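We use cookies to keep you signed in and to count visits. Accept | Manage settings

Home | Ask | Unanswered | Tags | Log in

Policy does worse after I added more demonstrations. Is this normal?

Tags: imitation-learning, data-collection, soft-objects

Asked April 2019

Hi all, long-time reader, first question, sorry if it runs on a bit. I'm doing a small study on picking up soft things (cloth squares, plush, knitted stuff) by imitation. No simulator, no reward, just demonstrations recorded with a hand-held gripper and then a policy trained on those and moved to the arm. The arm lives at Osthorpe and I get it for short stretches, so most of my recording happens in ordinary rooms, with whatever furniture is there.

My first set was 1000 demonstrations, all on a bare bench with the same lighting and the same few objects. Trained fine! Success on the bench was good enough that I got cocky. Then I went and recorded a lot more in a bedroom setup, with the objects on a blue cloth and a bed and a wardrobe and all sorts behind it, and the full set is now 2496 demonstrations. Same network, same training script, same everything as far as I can tell.
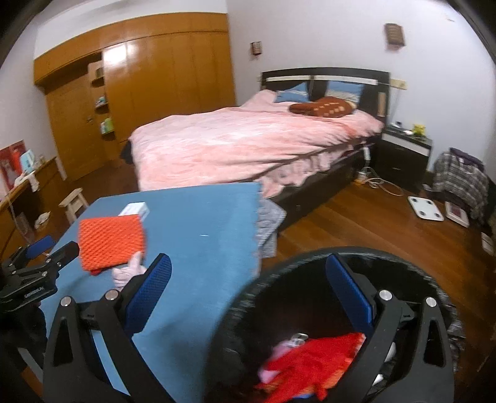 So I expected the bigger set to win easily, and on the bench it's clearly worse. The arm goes down to the right place, then hangs there above the object with the fingers open, sort of dithering, and half the time it closes on nothing. With the small set it never dithered. It missed sometimes, but it missed with confidence, if you know what I mean.

Things I already tried:

- Training longer. Loss keeps going down, behavior on the arm doesn't change.
- Throwing out the clips where I fumbled the grasp. Helped a tiny bit, maybe.
- Cropping the top of the picture so there's less room in it. Made it worse, which surprised me.
- Balancing the batches so bench and bedroom show up equally often. No difference I could swear to.

One thing I should confess is that I wasn't the only person recording. The bench set is all me. For the bedroom part I had help, and we didn't write down any rules about how to approach the object. I go straight down. I think the others come in from the side, and some of them wait a moment before closing. Could that alone do it? I also changed the finger pads between the two sets, in March, to the blue ones with more texture. I figured the network wouldn't care.

My write-up is meant to say something about how variety in the background affects grasping, and right now my result seems to be "variety hurts," which I don't believe. I'd love to hear from anyone who has run into the same thing before I spend another week on it. I can post training curves but they're very boring curves.
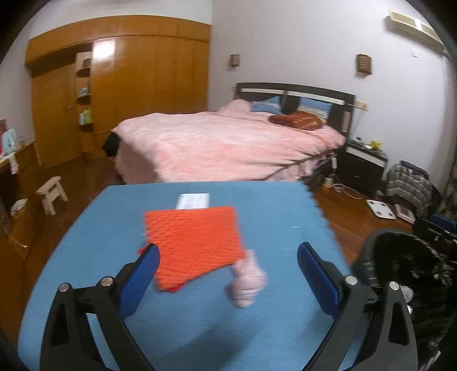
Pirjo Vuorinen

I'd bet on the pausing, and I'd look there before touching the network at all. We had the same hovering in the Liapis recordings. If some people stop above the object before closing, you've got a pile of frames where the picture looks the same and the right action is "do nothing." A policy that only sees the current picture learns to do nothing, and then it stays there because nothing changes. Your small set didn't have it if you never paused.

Quick check: take the gripper width and the speed for each clip and plot them from start to end. If there's a flat stretch right before the close in the bedroom clips and none in the bench clips, there's your dithering. We cut the flat stretches out (left a couple of frames in so the motion didn't jump) and retrained on the same clips. The hovering mostly went away. You could also feed in a few past frames, but I'd try the trimming first, it's an afternoon's work.

The straight down versus from the side thing is real too. If your network puts out one average action, it'll average the two approaches and end up somewhere in between, where neither of you ever went. Either pick one style and re-record, or use an output that can hold more than one answer.

On the write-up, please don't report this as a background result yet. You changed the room, the people and the pads all at once. Record a small set in the bedroom yourself, straight down, same pads, and compare that with a bench set of the same size. Even 57 clips of each would tell you which way it leans, though I wouldn't publish on that.

Reply from gestberg_lab

Agree with the above. Also check the pads. The fingers are in view in every single clip, so the pad color tells the network which set it's looking at. What's on the arm now? If the arm still has the old pads then it's a mix the policy has only seen on the bench. Swap them and run 12 trials, takes no time.

Reply from mossy

More data is always better in my experience, just use a bigger network. What learning rate?

Comment from the asker

Oh no. The arm DOES still have the old pads. I'll swap them next time I get a slot. And I plotted the gripper width for a handful of clips and there's a flat bit in nearly all of the ones I didn't record, and, um, in a few of mine from late in the day. Going to trim those tonight and retrain. The crop thing is still bugging me though, if anyone has ideas. Learning rate is whatever the script came with, I haven't touched it.

Related questions

Hand-held gripper clips drift after a fast turn, how do I fix the tracking?
How many held-out objects is enough for a grasping study?
Bundbridge logger drops frames when the disk is nearly full
Trimming idle frames: before or after resampling?
Cloth keeps sticking to textured finger pads
Comparing two policies when arm time is short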